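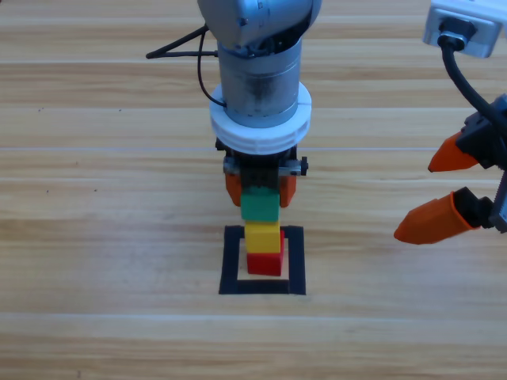

**Do I need to have worked with robots before?**

Most of the people who started with us last year had not, and we train everyone from the first shift.

## Cell operators, day and evening shifts, Kurek site

Zirkari packs wooden toys, games and teaching sets for shops and schools. Until last spring all of the sorting and stacking at Kurek was done by hand at long benches. Part of that work is now done by pairs of robot arms, and we are hiring operators to look after them. The posts are permanent, 30 hours a week, starting in August.

The day shift runs from 6.30 am to 1 pm and the evening shift from 1 pm to 7.30 pm. You pick one and stay on it. We do not rotate people between shifts any more.

### What the job is

You will look after a group of cells with one other operator. You load the blocks, start the run, watch the first few stacks and step in when an arm stops. You also check finished sets against the order sheet and pack them. Packing is still done by hand and will stay that way for at least the next two product ranges.
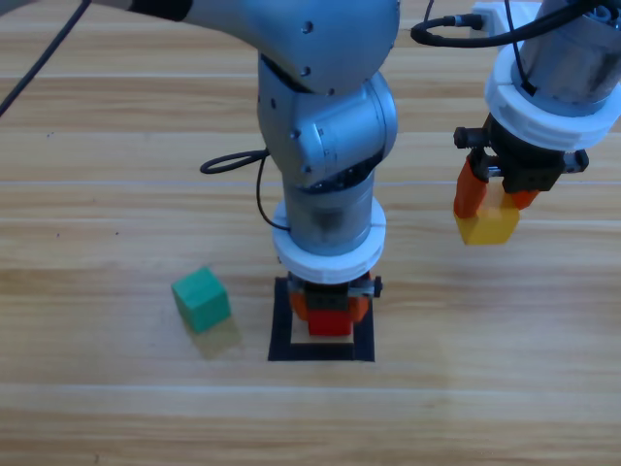 When a new set comes in, the order of colours changes and so does the program. Operators try the new program at slow speed, write down where it goes wrong and hand the sheet to the technicians in room 103. You will not be asked to write programs yourself. If you would like to learn, there is a paid course at our Trolow site, open to anyone who has been here for six months.

### What has changed

There is less lifting and far less repeated wrist work than there was at the benches. There is more standing and more watching, and some people find the watching tiring. Breaks are now ten minutes in every two hours, on top of the meal break. The old piece rate has gone and everyone is paid by the hour.

### What we ask for

- good colour vision, with or without correction
- enough written English to fill in a fault sheet
- willingness to stop a cell when you are unsure

A forklift licence is useful for the Ulter warehouse but is not needed for this post.
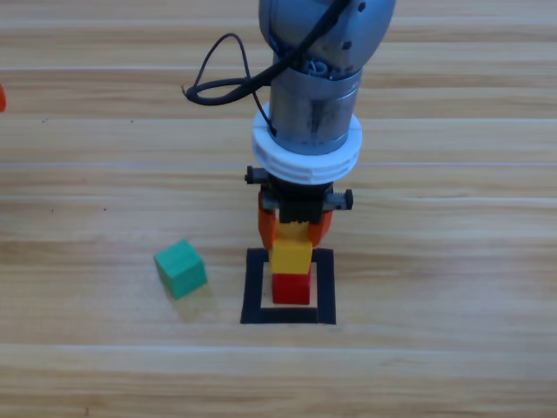

**Will the arms take over the rest of the jobs?**

Our agreement with staff says that no post at Kurek will be cut because of the cells for 24 months, and anyone whose bench closes is offered an operator post first.

### How to apply

Send a short letter and your work history to Velimir Nikolaidis, Zirkari, Kurek site, quoting reference 414. Say which shift you want. Interviews take place on site and include half an hour on the floor with a current operator. Please wear flat closed shoes.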